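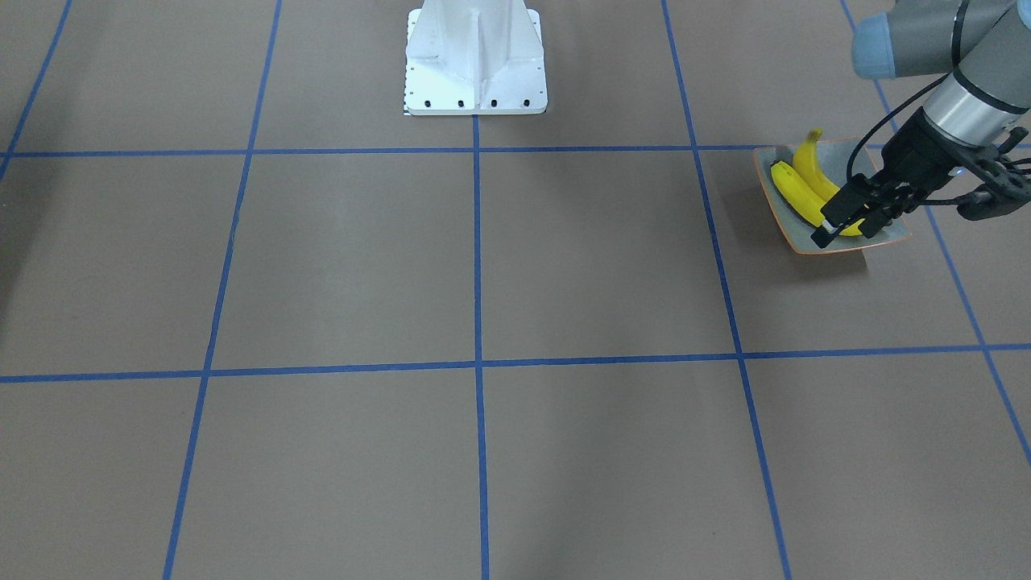
Blue tape marks out a grid of large cells.

The Flosent Quilt Weekend is coming back to Vista Hall, and this year's show is the biggest yet! Doors open at 10 a.m. on 8th April, with 104 quilts on the walls, up from just under 100 last spring, and a long row of tables for anyone who wants to sit down and sew.

The range is wonderful. There are log cabins and flying geese, a whole wall of baby quilts, and a king-size star quilt from the Zivska Street sewing circle that has 2,000 pieces in it, every one stitched by hand. The circle finished the binding in March, after working on it through two winters, and it will hang right across from the main entrance where the light is best.

Beginners get plenty of attention too. Four free classes run through the day, covering cutting, piecing, simple layouts and binding. The layout class was packed last year (people were standing in the hallway with their fabric squares in their arms), so it has moved to the big room upstairs.

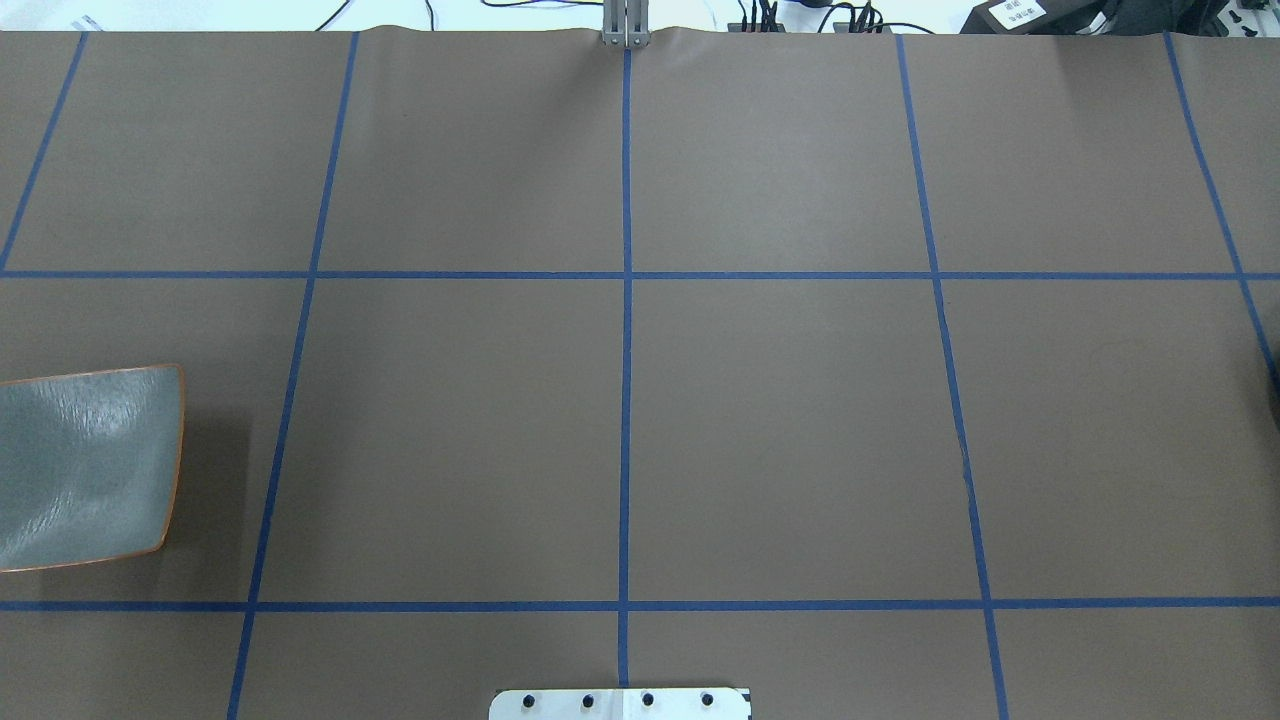

Kowalczyk Fabrics is bringing its remnant bins again, and regulars know to get there early for the old shirting stripes. There will also be a swap table for patterns, thread and half-finished projects that need a new home. Last year one bag of orphan blocks went home with a first-timer and is back in this show as a gorgeous lap quilt.

Entry is free, and the café will be open until the show closes at 5 p.m. Class places can be booked at the front desk at Vista Hall. Visitors' choice ballots go in the box by the stairs before 4 p.m.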